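Before We Hand Out Another Trophy for a Simulated Robot

Last updated: 2018-09-02
Print this article | E-mail this article

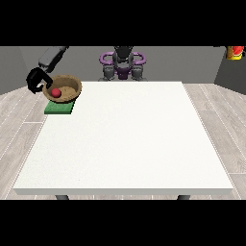
I judged the student robotics showcase at Holstead in April, and I have been grumpy about it ever since. There were 19 entries. Most of them never left the computer. The students wrote code, a simulated arm went for a simulated bowl, and a score popped up on a screen. Parents clapped. I clapped too, because I am not a monster, but I went home wondering what we had just paid for.

Let me be fair first. Simulation is cheap. The club at Dilley has 84 members and one working arm, and that arm spends a good part of the year waiting on parts. If every kid had to line up for it, most would graduate before they touched it. On a laptop, they can wreck the thing all afternoon and start over. I get that.

What bothers me is how the results get talked about. One team told me their program had made 628 attempts at getting hold of a bowl by the rim, and they said it as if that settled something. I asked what would happen if the bowl were a little heavier, or the ball inside rolled to the other side. They had tried ten starting positions for the ball and none for the weight. I asked who picked the friction numbers. They looked at each other. The numbers came with the software.

I don't blame them. Their handbook, which is the one Jastlow uses too, has a long chapter on tuning your score and half a page on whether the score means anything. You get what you grade. Put a number on a leaderboard and teenagers will chase it, and they'll be very good at it, and some of them will never ask why the table is always the same height.

Yaroslav Hrynyshyn, who coaches at Morais, thinks I'm being a crank. His view is that a student who learns to debug a grasp on screen has learned to debug, period, and the hardware can come later. Maybe so. I'd find it easier to believe if "later" showed up on anybody's schedule. I asked him when his seniors would run their code on the real arm and he said they were hoping for spring.

So, a modest request for next year's rules. Make every team write one page on what their simulation leaves out, and have the judges read it before they see the score. If a team can get time on a real arm, even ten minutes, let them bring the results, good or bad, and give points for the bad ones if they can explain them. I would take a failed grab with a decent explanation over another perfect run any day, and I'll keep marking my score sheets that way until they stop inviting me.

We use cookies to improve your visit. By continuing to read, you accept our cookie policy.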